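[sim-manip] Object order and the open box task: results from the randomized table

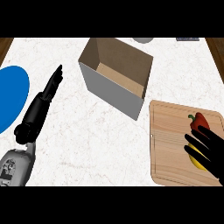 Precious Lagman wrote that the gap between the two policies looked too big to come from ordering alone, and asked whether the textures had been held fixed between the two training sets. Her full message is quoted below, with my answers after each part.

> I read the Trarkside note twice and I still can't tell what changed between
> set A and set B. You say the demonstrations are the same ones, replayed with
> a different object order. But the table texture is also drawn at random at
> replay time. If B got a wider draw than A, then you are measuring texture
> and calling it order.

Fair question, and the note was not clear. The textures were held fixed. Each demonstration has a seed for the look of things (table surface, surrounding material, object colors) and a separate seed for layout. When we replay a demonstration for set B we keep the look seed and change only which object is picked up first. So a demonstration on the white marble-pattern table in A is on the same table in B. I checked this by comparing the look seeds file against file, and they match for all 200 source demonstrations.

For anyone who skipped the note: the task is to move food items from a cutting board into an open box using both hands. A typical layout has a red bell pepper and a lemon on the board, the box further in, and a plate or other things on the table that have nothing to do with the task. The box is never labeled and is rotated at random. In set A, the order is whatever the operator chose. In set B, it is always nearest to the box first, measured from the object center to the box center at the start of the episode.

We trained one policy on each set, with the same network, the same number of steps and the same image size. Each was then run for 1000 episodes on layouts neither had seen. An episode counts as a success if every food item is inside the box at the end and the box has not been pushed off the table. The fixed-order policy failed in 115 episodes. The operator-order policy failed in more than twice that number. I don't want to put a single ratio on it until the repeat runs are in, for the reason in the next part.

> Second, how many training seeds? If the answer is one I would not put the
> number in a talk.

It is 3 for the fixed-order policy and one for the operator-order policy. The 115 is from the middle of the three. The other two were close to it, but one run on the other side is not enough, and you are right that I should have said so in the note. The Tolentino machine is free again from the start of July and the first thing on it will be two more runs on set A. Until then please treat the size of the gap as unsettled. I would be surprised if the direction changed.

> Third, where do the failures come from? When we tried something like this
> on the Pinideck arm, nearly all of our trouble was in the grasp, and order
> made no difference to the grasp at all. The policy would close the fingers
> too early on anything round.

We went through the failed episodes by hand and sorted them by the first thing that went wrong. For the fixed-order policy, most are grasp failures, much as you saw. The fingers close early on the lemon and it rolls off the board. The pepper does better, probably because the folds give the fingers something to catch on, though contact in our simulator is simplified and I would not lean on that.

The operator-order policy has grasp failures too, at nearly the same rate. What it has on top of that is hesitation. The hand goes out over the board, stops between two items, drifts toward one, then toward the other, and the episode runs out of time. With the fingers spread over both items at once, either choice is supported by the training data, and the policy averages the two. The fixed order removes the choice, so this type of failure nearly disappears. I think that is the whole effect. It agrees with your result that order has nothing to do with the grasp itself.

It also means the effect should shrink if the policy can represent two separate choices. Ours is a plain regression policy with short action chunks. We have not tried anything with a sampled action head, and if somebody on the list has one that trains in reasonable time I would like to hear how it does on set A. The replayed data and both seed lists are in the Ledudstead directory on the shared server. Read the layout file before the config, as the config has comments left over from an older version of the task with a lid on the box.

> Last thing. Is "nearest first" special, or would any fixed rule do? If you
> pick by color, or left to right, do you get the same?

I don't know yet. We have replayed a left-to-right set but have not trained on it. My guess is that any rule the policy can work out from one camera image will do, and that a rule it can't work out (say, alphabetical by object name) will be as bad as operator order or a bit better. Nearest first has one practical advantage in our setup, in that the arm crosses over the remaining items less often, and we may need to separate that from the ordering effect. One way would be to train on farthest first, which is just as easy to work out but has more crossing. I will add that to the list after the set A repeats.

A few things that came up off the list, answered here so I only have to write them once:

The left hand does very little in this task. It waits beside the box in most layouts and only comes in if an item lands on the rim. We kept it in the action space anyway so the weights can be reused for the two-handed tasks. Freezing it made no clear difference in a short test.

The clutter objects are drawn with the look seed, so they are matched between the sets as well. They can overlap the borders of the camera image, and some layouts show only part of a plate or part of the box. We did not filter these out. Success on them is lower for both policies, and the gap is about the same as on the rest.

The policy sees the padded image, black bands included. Somebody asked if cropping them would help. It saves a little compute and changed nothing else that I could measure.

No real hardware results yet. Everything above is simulation.

If you want to rerun the failure sorting, the spreadsheet has one row per failed episode with the episode number and the label. I did the labels alone, so a second pair of eyes would be useful, above all on the rows marked "other". Send corrections to me directly and I will post the updated counts together with the new runs.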